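The Table Stays

I have been trying to get rid of my big beige table since the week I moved in. It came with the apartment, the way some apartments come with a smell. The last tenant left it, the landlord shrugged, and there I was on a Monday night eating noodles at something the size of a small parking space.

I had plans, of course. I wanted one of those slim oval tables from Rusteo, the kind you see in every catalog with a single pear on it. I measured. I saved pictures. I got as far as putting one in my cart, where the total with delivery came to $1337, and I closed the laptop and went for a walk.

So I called Eldana Fikre. Eldana restores secondhand furniture in a workshop called Pomwood, over behind the bus depot, and she has strong feelings about people who replace tables. She let me talk for a while about ovals and pears. Then she asked me what was wrong with the one I had.

Well, it's pale! It shows everything! I told her about the smudges that come back no matter what I wipe them with, and the scuffs, and how I can never tell whether a dark speck is a crumb or a permanent resident. (I have spent real minutes of my life trying to pick up a speck that was part of the table.)

"And what do you keep on it?" she asked.

I had to think about that one. At the time the answer was mail, a lamp with no bulb, my winter hats, two library books, and a bag of potting soil I'd been meaning to deal with for most of the spring. I ate dinner in whatever gap was left over. Eldana told me to clear the whole thing off, leave it bare for a weekend, and call her back.

Clearing it took me most of a Saturday, mainly because I kept stopping to read the mail. I found a coupon for 20 dollars off an oil change, expired, and a very nice letter from my aunt that I'd never answered. The hats went up on the closet shelf. The potting soil finally got potted. By dinnertime I had one plain white tray left, and I slid it over to the side and stood back. 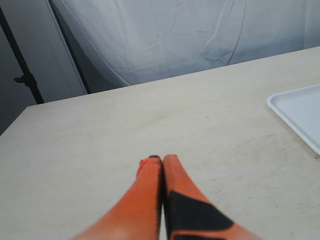
Pale top, a few scuffs, and one white tray.

I liked it. I was annoyed by how much I liked it. All that creamy open space made the room feel calmer, and the marks bothered me far less once they weren't peeking out from between piles of junk. They looked like what you'd get on any table people have used.

The tray was Obsa Tilahun's idea. Obsa lives downstairs and cooks for a crowd most weekends, and every flat surface in his kitchen has a tray on it somewhere. His rule is that a table may have one tray, and whatever doesn't fit in the tray has to live someplace else. Keys, a pen, the pepper, fine. A bag of soil, no. When the tray gets full you empty it, and you are not allowed to buy a second tray. He was very firm about the second tray.

He's also particular about the kind. Shallow, so nothing gets buried. A raised rim, so the pen doesn't roll off. He likes a rounded corner too, having caught his hip on a square one at some point in his past, a story I've now heard in two versions. Mine is plastic and nothing special, and it rinses off in the sink in about as long as it takes the kettle to get going.

As for cleaning the top itself, Eldana had me start with warm water, a drop of dish soap and a soft cloth, and dry it right after. No scrubby pads, and nothing gritty, which will take the dull finish and leave you with shiny patches in odd places. For the gray smudges she suggested a little baking soda paste, tested first in a corner nobody looks at. Some of mine lightened. Some of them have been here longer than I have and plan to stay.

I did ask her, while I had her on the phone, what she'd charge to refinish it. She said somewhere between 200 and 300 dollars depending on what she found, and then she talked me out of it. Her advice was to live with it through August, have people over, spill something, and see if I still cared.

So I've been having people over. Obsa brought lentils and far too much bread, and there was room for all of it, plus elbows. We spread out a jigsaw puzzle one evening and left it there for three days with space to eat at the other end. Try that on an oval with a pear.

The Rusteo table is still in my cart. I should probably take it out. The tray needs emptying, too, and I still owe my aunt a letter.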